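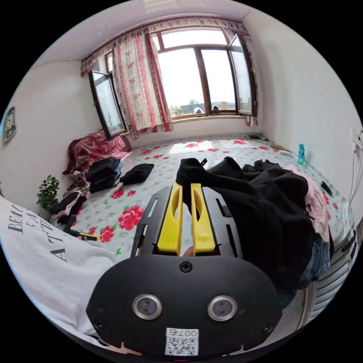
Gredholm Clothing Bank, progress report for August, second half of the Zovonmont grant. Intake is up, sorting has caught up, and the winter rail is nearly ready. Still short of kids coats. We took in 634 garments this period, most from the Szewczyk building drop box and the rest handed in at the door. Black clothes are the slow part, a big heap of it on a flowered mat takes far longer to go through than the same heap in mixed colors, and a pink piece or a bit of denim at the edge is a relief to the eye. Faded black, navy that looks black, school pants vs. work pants. We now sort dark items in the morning when the light is better. Small change, big difference to the error rate on the rails.

Spending
On budget except for laundry. The Cladska laundromat raised its prices in the spring and the line for washing in our original application is too low. We covered the gap from the hangers and rails line, which we had underspent. Would like to make this a permanent move between lines if you're OK with it, no extra money asked for. Receipts are in the shared folder, one is missing (parking, small), will follow.

Referrals
31 households served on referral, plus walk-ins, which we dont log by household. Most came through the school office and the clinic. The housing office has gone quiet after the staff change there, have emailed twice and will go in person. Appointments are still 22 minutes each. Too short for families with more than a couple of kids, too long for a single person picking up a work outfit. Plan is to offer a double slot for families starting next month and see how the calendar holds up.

What didn't go well
The evening opening. Only ran 2 of them. Turnout was poor both times, flyers went out late and the bus stops early on that route. We'd like to drop it and put the hours into the morning before school starts, when people keep asking for us anyway.
Shoes. We said we would add shoes by now and have not. Shelving is bought but not up, the wall needs a proper anchor and the landlord wants to approve it first. Waiting on him. Shoes donated so far are boxed by size in the back hall.

Next period
Winter rail open to referrals before the first cold week
Coat appeal, kids sizes first, then adult XL and up
Shoe shelving, landlord permitting
New sign for the Szewczyk drop box, people keep leaving bedding in it and we can't take bedding
Short survey at the door, paper, four questions, draft attached

Need from you
A yes or no on the laundry line. Also the new reporting template if there is one, we're still using last years and the totals box doesnt add up right.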